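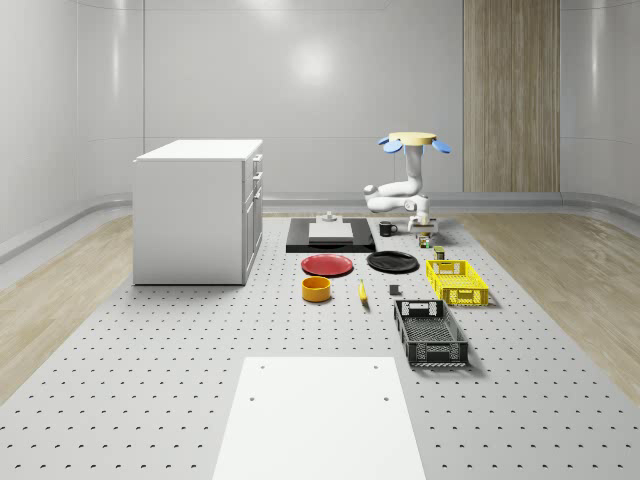
Nevbridge Used Furniture Listings

Version 2, released 6 July 2022

What this is

A table of used furniture listings posted to the town classifieds board in Nevbridge and to its sister board in Lundar. Each row is one listing. The table gives the item type, the asking price, the size where the seller stated it, the main material, the general condition, and how long the listing stayed up. The full text of each listing is included with contact details removed.

There are 2491 rows. Of these, 1490 have a stated width, depth and height. The rest have one or two of those, or none at all.

The data was put together for work on how people price ordinary household goods when there is no store price to go by. It has also been used to test tools that pull measurements out of messy text, and the size columns were cleaned up with that use in mind.

Files

listings.csv - the main table, one row per listing
text.csv - listing ID and full listing text
types.csv - the item type codes and what they cover
changes.txt - what is different from the first version

All files are UTF-8 with commas as separators. Text fields are in double quotes. Line breaks inside a listing were replaced with a single space.

Columns in listings.csv

id: a number given in the order rows were added. It has no link to the ID on the board.
board: N for Nevbridge, L for Lundar.
type: a short code, explained in types.csv.
price: asking price in whole dollars. Free items are 0. "Make an offer" is left blank.
width, depth, height: in inches, to the nearest half inch.
material: what the seller said, cut down to one of the values listed below.
condition: new, good, fair, poor, or blank.
days_up: number of days the listing was visible. Listings expire on day 60, so 60 is the highest value.
relisted: 1 if the same item was posted again by the same account, otherwise 0.

How types were assigned

Types were assigned by reading the listing text. Seller titles were not trusted on their own, as the same piece may be called a sideboard, a buffet, a console or "unit for the hall" by different people. The rules that caused the most trouble were these:

1. Anything with doors and a flat top that stands on the floor is CAB, even if it also has a drawer. A piece with drawers only is DRW.

2. Desks are DSK only if there is room for a person's knees. A closed front makes it CAB or DRW.

3. Tables are TBL whatever their height. Coffee tables have their own subtype, TBL-C, used when the seller says coffee table or when the height is under 20 inches.

4. Shelving fixed to a wall is SHF-W. Shelving that stands by itself is SHF. If the text does not say, the code is SHF.

5. Sets are entered once, under the largest piece. A white cabinet with two doors and a small matching stool would be one CAB row, and the stool would appear only in text.csv. 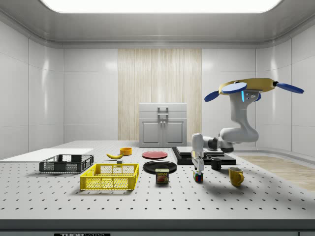 Material values

The allowed values are wood, veneer, metal, glass, plastic, fabric, leather, mixed and unknown. Sellers often write "wood" for veneer, and there is no way to check this from the text. Treat wood as "the seller said wood." Where a listing says "wood effect" or "wood look," the value is unknown unless something else in the text settles it.

Painted items keep the value of the material under the paint if it is stated. Color is not a column. It can be found in the text, but the words vary a lot (cream, off-white, ivory and eggshell all turn up, sometimes for the same piece on a relisting).

Measurements

Sellers give sizes in inches, feet and inches, centimeters, and now and then in comparisons such as "fits a twin bed." Inches and centimeters were converted. Comparisons were ignored.

When three numbers were given with no labels, they were read as width, depth, height only if the result made sense for the item type. If two readings were possible, all three columns were left blank. This removed a fair number of usable rows, mostly tables, and anyone who needs more coverage there should go back to text.csv.

Known problems

Asking price is not selling price. The boards do not record sales, and a listing taken down early may mean a sale, a change of mind, or a mistake in the post.

The Lundar board was offline for part of November. Listings that were up at the time have a days_up value that includes the outage.

Moving sales are over-represented. They tend to list many pieces on one day at low prices, and they are not flagged. A search for "moving" in text.csv finds most of them.

Condition is blank in many rows. Do not read blank as good.

Personal details

Phone numbers, email addresses, street addresses and account names were removed from the text and replaced with [removed]. Town and neighborhood names were kept. If you find something that was missed, please report the row ID through the contact form on the project page and do not post the text itself.

Changes from the first version

The height column was wrong for some Lundar rows where feet had been read as inches. These are fixed.
SHF-W was split out from SHF.
Duplicate posts across the two boards were merged, and the earlier one was kept.
The old "style" column was dropped. It was filled in too unevenly to be of use.

License and citation

The data may be used and shared for any purpose with credit. Please cite it as:

Olatunji, Nevbridge Used Furniture Listings, version 2, Gekau Data Project.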